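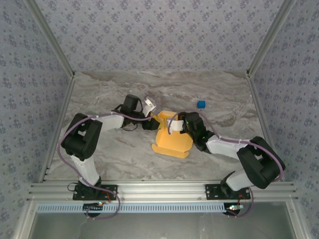 About us

Hi, we're the Plamia robotics club! I'm Decha Wiriya and I run the after-school sessions at Mathew, up on the third floor, with the help of whoever's taking the advanced class that term. We started with a broken printer, a box of donated motors and one very patient science teacher, and we've been growing ever since (183 students have come through the club so far, which still makes me a bit giddy).

Most of what we do is two-arm work. One arm is hard enough to drive! With a pair you have to think about who holds, who lets go and who gets out of the way, and my students argue about it all through snack time. New members begin with boxes and cartons, then go on to smaller, fiddlier things once their hands have settled down.
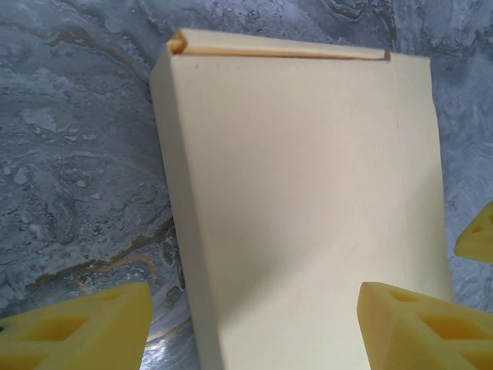 We print a lot of our own parts too, and everyone learns to draw a part, print it, hate it and print it again. In January we take our best work to the Kitik meet, where teams get 2 tries at each task and a very loud crowd. Last time we came in behind Dorner by a whisker. We're over it. Mostly.

You don't need any experience to join, and we have room for up to 50 students each term. Sessions run until 5:30, so wear something with sleeves you can roll up, bring a snack and come say hi!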